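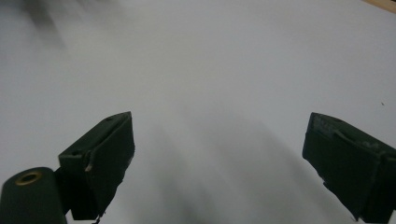 Verde muy oscuro, casi negro en las caras en sombra, sobre fondo claro.

Quiénes somos

Plosik es un despacho independiente de asesoramiento sobre pintura y revestimientos para viviendas y comunidades de vecinos. No vendemos pintura ni cobramos por recomendarla. Desconfiamos bastante de las fichas comerciales, incluidas las que están bien hechas, y de esa desconfianza salió el negocio.

Empezamos en Gullton, en un bajo con mala luz, revisando presupuestos de fachada que casi siempre decían lo mismo: "pintura de alta calidad, dos manos". Cuál, sobre qué soporte y con qué preparación previa quedaba a la imaginación del cliente. Preguntábamos y nos contestaban con un folleto. Guardamos muchos de aquellos folletos y alguno ha envejecido peor que la fachada que prometía proteger.

Qué hacemos

Revisamos presupuestos antes de que se firmen. Visitamos la finca, miramos el soporte, preguntamos por las humedades y por la última vez que se pintó, y entregamos un informe escrito. El informe dice lo que sabemos, lo que sospechamos y lo que no hemos podido comprobar, en tres apartados distintos. Hay clientes que querrían que el tercero fuera más corto. Nosotros también, pero depende de la pared.

También elaboramos pliegos para comunidades, hacemos seguimiento de obra y, cuando algo se desconcha antes de tiempo, emitimos un dictamen. Este último servicio es el que más nos piden y el que menos nos gusta, porque suele llegar cuando el aplicador ya ha cobrado y la garantía resulta tener más excepciones que artículos.

En el archivo conservamos 3.851 expedientes. La cifra no demuestra que acertemos. Demuestra que hay mucha gente con dudas razonables y que no tiramos papeles.

Lo que no nos creemos

Las palabras "transpirable", "ecológica" y "antimoho" cuando aparecen solas. Pueden significar algo concreto, y entonces vendrá un ensayo detrás con su norma y su fecha. Si no viene, en el informe las tratamos como adorno.

Los años de duración garantizada sin condiciones de uso. Una terraza orientada al norte y otra que recibe sol toda la tarde no envejecen igual, y un plazo único para las dos nos parece, como poco, optimista.

Las cartas de color impresas. Sirven para descartar. Para elegir, pedimos una muestra aplicada en el propio muro y vista por la mañana y por la tarde. Los tonos oscuros merecen una conversación aparte: en fachadas soleadas se calientan más, y los roces tienden a notarse si debajo hay un material más claro. Esto lo repetimos mucho y lo repetiremos.

Los rendimientos por litro. Están calculados para paredes lisas, y en los edificios que visitamos las paredes lisas escasean.

Tampoco nos creemos del todo a nosotros mismos. Cada informe lo lee una segunda persona del equipo que no ha estado en la visita y que tiene derecho a tachar. Tacha.

Cómo cobramos

Tarifa cerrada por informe, comunicada antes de la visita. No aceptamos comisiones de fabricantes, distribuidores ni empresas aplicadoras. Durante un tiempo colaboramos con Clenitz, un distribuidor local, en unas jornadas para administradores de fincas. Lo dejamos: las jornadas estaban bien, pero al final había una mesa con catálogos y una rifa, y costaba sostener que aquello era formación.

Si el presupuesto que nos envían es correcto, lo decimos y cobramos lo mismo. A veces molesta pagar para que a uno le digan que puede firmar. Lo entendemos. La alternativa sería inventar defectos, y de eso ya hay oferta.

El equipo

Somos 17 personas entre técnicos, administración y laboratorio. El laboratorio merece una aclaración, porque la palabra impresiona más que el sitio: es un local en la calle Bhuiyan donde preparamos probetas y guardamos muestras. Los ensayos que exigen acreditación los encargamos fuera y el informe indica quién los ha hecho.

No tenemos premios que enseñar. Nos han ofrecido alguno a cambio de una cuota de inscripción.

Lo que no podemos prometer

No garantizamos que una pintura dure lo que dice el bote. No resolvemos una humedad de cimentación con pintura, ni recomendamos a quien dice que puede. No atendemos urgencias en fin de semana. No firmamos informes sin visita, aunque nos manden fotografías excelentes y mucha prisa.

Trabajamos en Gullton y su comarca. Fuera de ahí aceptamos encargos de comunidades con más de 1.000 metros cuadrados de fachada, porque por debajo de esa superficie el desplazamiento encarece demasiado el informe y preferimos avisarlo por teléfono.

Contacto

Se nos puede escribir desde el formulario de esta web o venir a la oficina con cita previa. Conviene traer el presupuesto completo, con las páginas de letra pequeña. Si falta alguna, se la pediremos a la empresa, y lo que tarde en enviarla también constará en el informe.

Página revisada el 14 de septiembre de 2026.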